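Ganport shared workshop opens its robot bench to members

Ganport, April – The shared workshop at Ganport has finished building a robot bench and will open it to all members this month. The build was done by members in their own time, under the project name Lullico, and it gives people who make things at home a place to try out arm-based automation on everyday objects.

The bench cost 2,535 pounds to put together. That figure covers tabletops, wall panels, metal posts, power supplies, cabling and the small parts that always get left off the first list. The arms are on long loan to the workshop and are not included. A further 1,000 pounds has been set aside for repairs and for replacement fingertips, which wear faster than the rest of the gripper.

Lullico began as a home build. Two members had a desktop arm running in a spare bedroom and wanted more room and a steadier table. They brought the idea to the Ganport workshop last autumn, and the first panels went up before Christmas. Progress was slow over the winter. The floor at that end of the building slopes, and the tables had to be levelled twice.

Work on the bench now centres on small containers with lids. These are cheap and easy to replace, and they ask a good deal of a gripper. A cup with its lid up has a narrow mouth and a hinge that gets in the way, and a program that handles a solid block without trouble can still fail when it has to reach inside something.
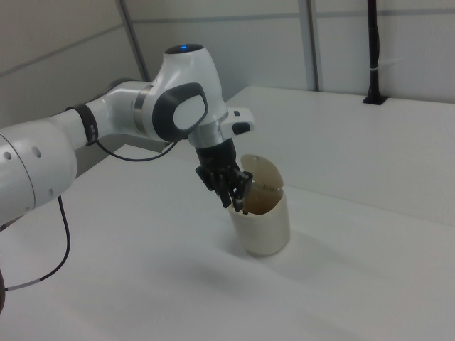

Members who followed the build have been asking when they can get on to the bench, and one wrote in to say that the lid work was the part he cared about most, as his own arm at home could pick up nearly anything but had never managed to put something back where it came from.

That is a common complaint, and the first set of shared programs has been written with it in mind. There are 10 of them. Each one does a single short job, such as lowering the gripper to a set height, closing until it meets resistance, or backing away in a straight line. They can be joined together and changed, and every one comes with plain notes on what each setting does. All the files are free to copy, and members may take them home.

Different grippers can be fitted to suit the job. The three-finger type is slower to set up than a pair of jaws but gives more choice over how a rounded object is held. The notes include a page on where to place the middle finger, written after a long Friday evening of getting it wrong.
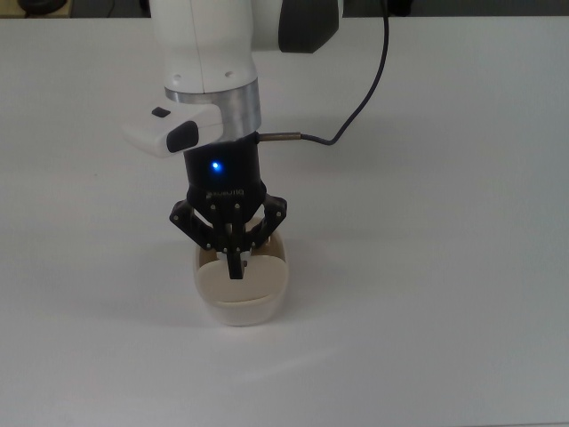 Soylu, a neighbouring workshop that lent tools to the build, asked whether the notes could be printed as well as put online, saying that people with oily hands do not want to scroll. Printed copies will be kept in a folder by the bench.

Parts for the mounts were cut by Cundenura, a small firm on the same estate, from drawings made by members. The drawings are included with the files. Anyone copying the build should measure their own tables first, as the bolt spacing was chosen to suit ours and one hole is further from the edge than it needs to be.
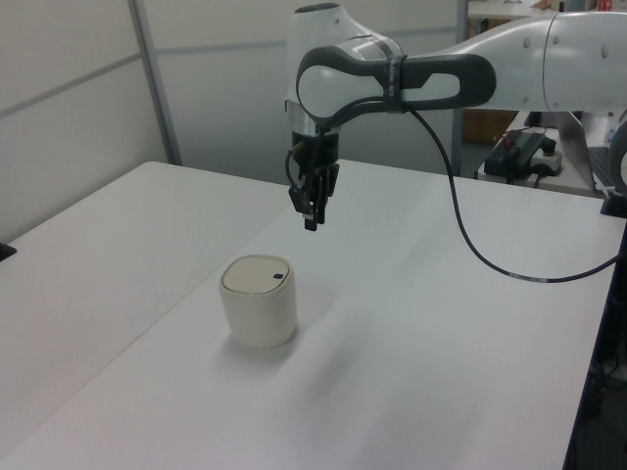
The layout of the bench was settled by trial. An early plan used one large table, which would not go through the workshop door, so the build changed to two white tables pushed together. The power supply and laptop are kept off the working surface, with the desk behind the partition used for the supply and its power strip. Cables are still a nuisance. A long one hangs from the arm in a wide loop over the table, and the next round of work will look at a tidier way to carry it.

Bench time is booked in three-hour slots, from 6pm on weekdays and from 10am at weekends. A short safety session must be completed before the first booking. The workshop hopes to raise a further 3,000 pounds this year for a second bench at a lower height, suitable for people working seated.

Enquiries about bookings, the safety session or the Lullico files should be made at the Ganport workshop desk during opening hours.

Ends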